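Week 5 with the robot club

Our entry for the Stestimthorpe student challenge is two arms, one table and a small blue and green thing that has taken over my evenings. All of it lives in the simulator for now, and the organisers want a full run submitted by the end of August. 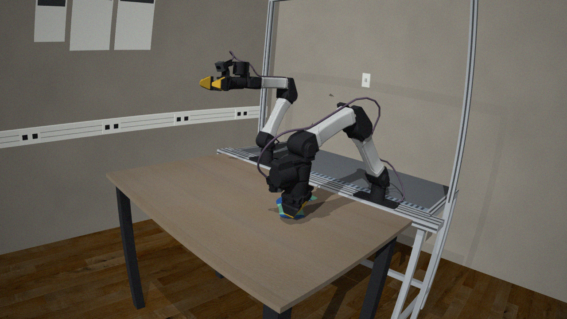 I've logged 187 attempts at the pickup so far. My favourite was number 23, when the object left the table at a speed I'd have been proud of in a throwing contest. The club's other programmer blames my grip settings. I blame the friction value — he chose it, and he defends it like a family recipe.

We've named the arms Farnden and Jovik. Farnden does the work. Jovik is meant to take the handover, once I've written the code for that. Tomorrow I'm trying a slower close on the fingers, and then I have an essay due at nine.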